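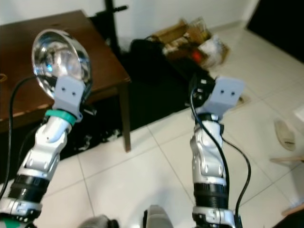

Clamp lamp with bowl reflector and bulb.

Light and Shade in Small Rooms
Handout 3, Interior Basics
Instructor: Thenmozhi Kaimal

Read this before the session on October 9, 2026. Bring the floor plan you drew for Handout 2 and a soft pencil. The plan does not have to be finished, but the windows and doors must be on it.

1. Three jobs for light

Most rooms need light for three jobs. General light lets you walk through the room without bumping into things. Task light falls on the place where you read, cook or sew. Accent light picks out a wall, a shelf or a plant. One fixture can do two of these jobs, but a single fixture in the middle of the ceiling rarely does the second one well. The person sitting at the desk has their back to it and works in their own shadow.

When you mark up your plan, use G, T and A for the three jobs. Put a T at every spot where someone does close work, even if there is no lamp there now.

2. Direct and reflected light

Direct light goes straight from the bulb to the surface. It gives strong shadows with hard edges. Reflected light hits something else first, such as a wall, a ceiling or the inside of a shade, and spreads out before it arrives.

A shiny reflector sends most of the light one way and keeps it fairly tight. A matte white surface scatters it. If you aim a lamp at a white ceiling, the ceiling becomes the light source as far as the room is concerned, and shadows under it get soft. The same lamp aimed at a dark brown wall gives back very little.

The Ollthorpe apartment, which we looked at in May, is a good case. The living room had 468 square feet and four ceiling fixtures, and the tenants still called it gloomy. The walls were dark green and the fixtures pointed straight down, so the floor was bright and the walls were not. People judge how bright a room is mostly by its walls. Turning two of the fixtures toward the longest wall and painting that wall off-white changed the room more than bigger bulbs would have.

3. Distance

For a small bare bulb, doubling the distance cuts the light on the surface to a quarter. A reflector changes the figures close to the lamp, but light still drops off as you back away. Moving a desk lamp a few inches often does as much as changing the bulb.

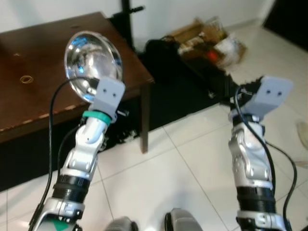 Why does a room with white walls need fewer lamps?
White walls send most of the light that hits them back into the room, so the same bulb gets used several times over before its light is absorbed.

4. Glare

Glare comes from a bright source seen against a darker background. A bare bulb at eye level is the usual cause. Sit down in every chair on your plan and look ahead, then look up a little. If you can see the bulb from any of them, mark the fixture with a circle.

Common fixes are a deeper shade, a lower mounting height over a table, or a second light on the wall behind the source. The Sarpong kitchen on page 11 of the reader uses the last of these.

5. Color of the light

Bulbs are sold as warm, neutral or cool. Keep one color within a room. Mixed bulbs make a white wall look yellow at one end and blue at the other, and paint chosen under one will look wrong under the other. Check paint samples at night as well as by day.

Homework

Mark G, T and A on your plan. Circle any fixture that gives glare. Write half a page on one room you know that is badly lit and what you would move first. Do not buy anything for this exercise.

Reading: course reader, pages 11 to 59. The section on stairways can be skipped until Handout 5.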